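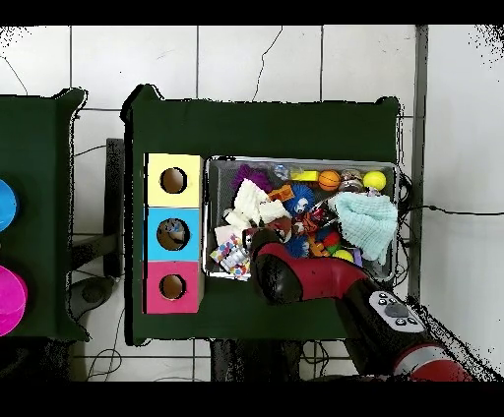
**Le Racing Club Ikano recrute Wian Mthembu pour deux saisons**

*1er mars 2022*

Le Racing Club Ikano est très heureux d'annoncer l'arrivée de Wian Mthembu, troisième ligne aile, qui rejoindra l'effectif en juillet et s'est engagé pour deux saisons !

Formé à Gumede, où il a disputé 1406 minutes en championnat cette saison, Wian est un plaqueur infatigable, à l'aise en touche et toujours le premier debout après un ruck. L'entraîneuse des avants, Aniela Michalski, le suivait depuis longtemps.

« Wian a une envie de jouer qui se voit dès l'échauffement, se réjouit-elle. Il pose mille questions, il veut tout comprendre de notre système défensif. Les garçons vont l'adorer. »

Le joueur, lui, a hâte de découvrir le stade Altia et ses 3000 places : « J'ai parlé avec Behrouz Heydari, le capitaine, et il m'a raconté les soirs de derby. J'ai signé le lendemain ! »

Wian Mthembu portera le numéro 7, laissé libre par Ming-te Tsang, qui prendra en fin de saison la tête de notre équipe cadets. Un immense merci à Ming-te pour toutes ces années sur le terrain.

La campagne d'abonnement ouvrira en juillet, au guichet du stade.

**Contact presse :** Charmaine Ntuli, Racing Club Ikano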